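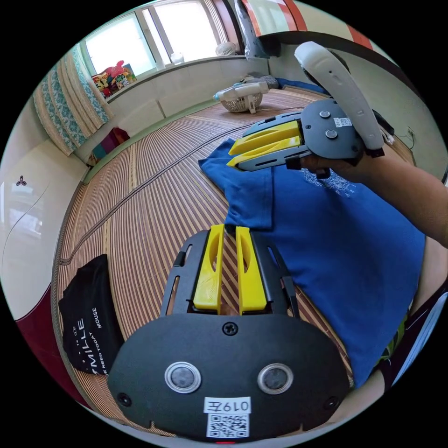 The Clalwood floor mat is supplied by Texier for rooms in which garments are sorted, folded and laid out at floor level. It is woven from bamboo strips and is offered in the striped pattern only. The alternating light and dark brown stripes run across the whole mat, and a blue T-shirt spread over them, even one with wrinkles still to be smoothed, is easy to make out against the weave. Customers who fold on the floor often line up a hem or side seam with the edge of a stripe.

Sizes and ordering

The mat is available in 2 sizes, standard and wide. Both are bound on all four sides and are shipped rolled. The wide size is made to order and should be requested through the Adutard showroom, which is open until noon on Saturday. Orders for 30 mats or more are handled by Malcolm Sowerby in contract sales.

Product details

Material: woven bamboo strip
Color: light brown and dark brown, striped
Weight of wide size: about 1250 grams per square meter
Reorder name: Clalwood Striped

Preparation

Unroll the mat on a dry, level floor and leave it flat overnight before use. Raised corners may be held down with books. Cables should be routed along the wall where possible.

Care

Sweep in the direction of the strips with a soft brush. Wipe with a well-wrung cloth and allow the mat to dry fully before rolling. Steam irons must not be used directly on the surface.

Returns

Unused mats in the standard size may be returned within 30 days. Wide mats are not returnable unless damaged on arrival. Claims for damage should be addressed to Mathis Rolland at the Adutard showroom and should include the order number.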